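September 25, 2021

Read a long magazine piece over breakfast about the actress from the Brorberg films and her divorce, and it put me in a mood for most of the morning.

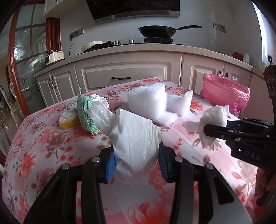
The piece ran to 1000 words and 200 of them were on her new haircut. He got one line. He is "keeping busy with work." She is 52 and has been seen at dinner with a man a few years younger, so there were quotes from unnamed friends about whether she was coping. I read the comments too, which was a mistake. Most were from women around my own age, telling her to act like a grown-up.

I remember the same thing at Bako when I left my marriage. I cut my hair and bought a yellow coat, and two people in the office asked if I was all right. My ex bought a motorcycle and everyone wanted to see it. I wore the coat for one winter and then put it in the hall closet. I got it out today and it still fits, though the lining has come loose under one arm.

Went into town after lunch. Returned the gray shoes to Ellska and got store credit, not the money, because I had lost the receipt. Had coffee at Amus by the window. There were three women at the next table, seventy at least, laughing so hard that one had to put her cup down. A younger couple looked over at them more than once. I stayed longer than I meant to and missed the early bus.

My sister called at six. She had read the same article and thought the actress looked tired. I said she looked like someone who had been out to dinner. We left it there and talked about October, when she wants to come for a long weekend. I said yes. I need to clear the boxes out of the spare room and buy a second pillow.

Soup for supper. Canceled the magazine online, which took four screens and a question about why I was leaving. I left that blank. Sewing the lining tomorrow if I can find the yellow thread.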